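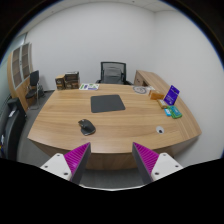

Edeltraud Koller

September 2026

Right, quick one, I've got a train to catch and the tea's going cold.

The desk. I know, I've been going on about the desk since the move to Torndale and some of you have been very patient. It's in. Big curved oak-coloured beast of a thing, L-shaped, with the return going back towards the wall and a little set of drawers at the far end. Second-hand from Haslinger, the office clearance people out by the ring road. I paid 300 for it including delivery, which Reto Reisinger says is too much for a desk and too little for a boat. He helped get it up the stairs so he's allowed.

Getting it up the stairs. Not going to write much about that. The front panel came off, went up first, then the top went up sideways, then down again, then up the other way round. There is a mark on the landing wall. I have paint.

Measured the room before, obviously. 278 along the long wall, in centimetres. Wrote it on the back of an envelope, lost the envelope, measured again, same number, so good. Fits with a bit to spare if I leave the radiator alone.

What I like: the curve. Sat at a straight desk for years, always with my elbows hanging off the end. The front bows out now and I can lean on it properly. Colour is lighter than I thought from the photos they sent, more pale oak, and it looks better for it against the grey floor.

What I don't like: the cable hole. It's a white ring and it's at the front right, near where my arm goes. Who puts it there? Mine is going to swallow pens, I can tell. Reto thinks you can get a blank cap for them. If anyone knows the name for those please say, I've tried "desk hole lid" and got nowhere.

Mouse mat's the old dark grey one. Mouse is the black one with the thumb rest that I got when my wrist was bad, and I've stuck with it. Keeps ending up left of the mat and I have no idea how, I'm right handed. Habit from the old place probably, where the wall was in the way.

Still to do, mostly for my own benefit:

The two brown boxes on the back corner. They came in from the hall and got put down "for a minute". They need to go on the shelf, when there is a shelf. Shelf is ordered from Irnwood, 4 weeks they said, that was before the holidays.

The green and blue booklet. Needs reading or binning. I'm a binner by nature but have been caught out before (boiler, old flat, don't ask).

Drawers. One sticks. Candle wax on the runners was my mother's answer to everything so I'll try that first.

A lamp. The big light makes me feel like I'm at the dentist. Had my eye on one by Silturus, then saw the price and took my eye off it again.

Monitor is staying in the other room until the shelf's sorted, otherwise it'll all get moved twice. I know myself. The minute there's a screen on there the rest of it will be under paper by teatime and I'd like a few days of just having a clear-ish surface to look at. Wiped it down with a damp cloth and a drop of washing up liquid, nothing fancier, and it came up fine apart from one ring by the return that I think is there for good. Somebody elses coffee. I'll put a plant on it.

Chair next. Dont get me started on the chair. Will do a proper post when I'm back, and I still owe you the curtain one.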